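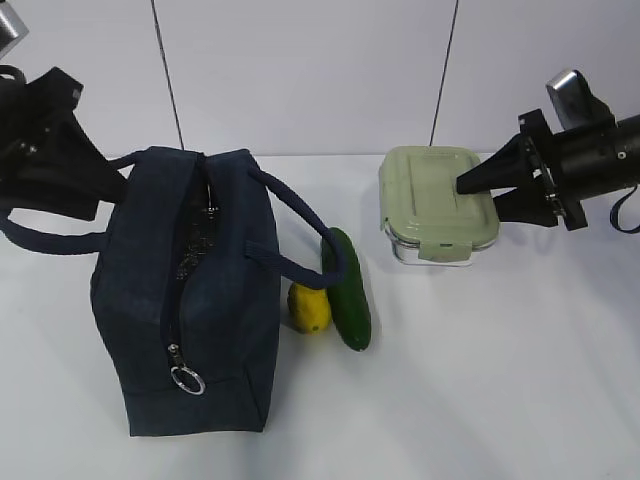

Bendanell, February

Two arms, one table, and a rulebook that was written for one arm. That's the argument in short. It has been going on since the autumn and it isn't over.

The rulebook is Code 1181, the house standard most of the small labs here signed up to. Fourteen clauses. Sensible stuff mostly – keep the floor clear, know where your stop button is, don't lean in while the motors are live. Fine for one arm bolted to a bench. Clause 2 says the arm "shall have sole use of the work area". Nobody at Plerkon has had a work area like that for ages.

"We broke clause 2 every morning before coffee," says Marisol Cárdenas, who is rewriting it. "So either we were all dangerous or the clause was wrong. Bit of both, if you ask me."

Her draft is shorter and ruder. Each arm gets a side. Crossing over has to be planned and written down beforehand. If both arms are holding the same thing, one leads. Say which. Write it on the sheet, not on your hand.

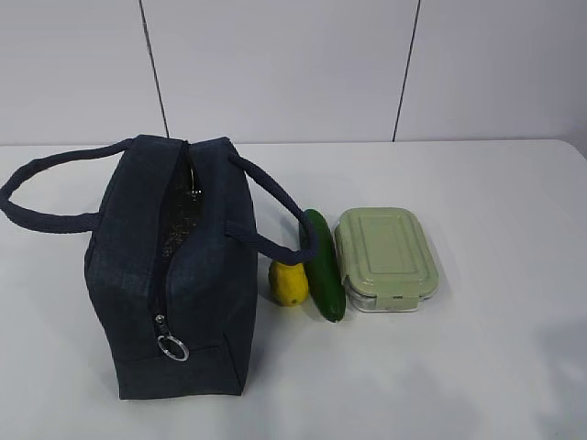

Then the starting layout, which takes up more of the draft than anything else. Cárdenas wants it checked with both arms out of the way, every time, by a person who didn't set it up. Hard things are easy: a box with a lid has edges, you can tape round it and move on. Soft things are the trouble. A lunch bag with its handles flopped out both sides, one of them hanging over the end of the cucumber, has a footprint twice what you'd write down if you only measured the body. So the draft says measure to the end of the strap. Same for anything that dangles, zip pulls included.

Not everyone likes it. Shin, the supplier down the road, says the check adds too much time and people will tick the box without looking. Fair point. Cárdenas says they tick it without looking allready.

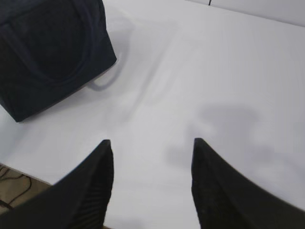

There's a cap on speed too, 200 millimetres a second whenever a person is within reach. That one went through without a fight. Cables didn't. The old code says "tidy", and tidy means something different in every building. The new wording asks for no loose cable where someone would stand to reach the stop. Clear enough. Expensive, says Shin, again.

And lighting. One line, added late: note where the lamps are, and don't move them halfway through a job. Shadows shift, cameras get confused, somebody loses an afternoon.

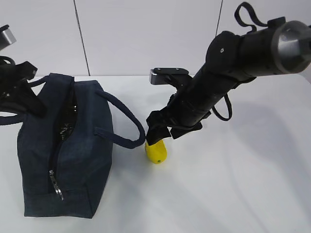
Zimside, February

Same draft, different room, and a colder welcome. The Zimside people run longer jobs and want the lead arm to be able to change partway. Pick up with one, hand over, carry on. Under the draft you'd have to stop, sign, start again.

Cárdenas gave some ground. A handover can go on the sheet in advance, as long as the arm that's waiting stays put untill the other has let go. Straps on the arms themselves count as part of the arm when you work out the gaps. She wouldn't budge on that.

The next reading is in the spring. Until then it's the old code, clause 2 and all, pinned up by the door.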